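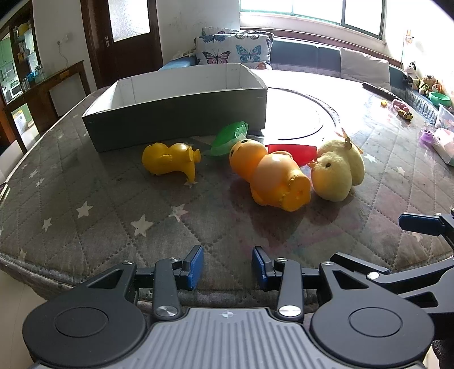
Bovent hand-held gripper kit -- worth it?
Gadgets and Automation > Kits and Reviews

quiltpad
8/23/25
Two weeks in with the Bovent kit. Good: the blue pads grip hard plastic like they owe it money. The yellow pig goes in the box every time, even from its side. Bad: the plush chick. Squeeze gently and it slides out, squeeze harder and you feel like a monster. The manual covers this in one sentence, and the sentence is "adjust as needed."

Harier_fan
Did you get the soft pads? They're 15 bucks extra and they fix plush.

quiltpad
I did not, having foolishly assumed a gripper would come ready to grip.

torque_wench
Disagree on the pads. I bought them and they picked up lint for 20 minutes and then nothing else. Slow down your close and pinch the chick by the body, not the tuft.

Harier_fan
Wash them. It's in the FAQ.

torque_wench
So now my gripper has a laundry day.

E. Vigfúsdóttir
Is the quilted cover on the table your idea or theirs? I get far more slipping on bare wood.

quiltpad
Mine. Stuff rolls less, but the fingers snag on the stitching if I come in too low. Pick your misery.

ribbed_grey
I returned mine. 80 dollars for the extended warranty and it excludes the finger pads, the only part that wears. Etamon's kit is uglier but you get 2 spare sets.

Harier_fan
Etamon's trigger feels like a stapler though.

ribbed_grey
I like staplers.

quiltpad
Tried the slow close. Chick is in the box. Keeping the kit, still mad about the manual.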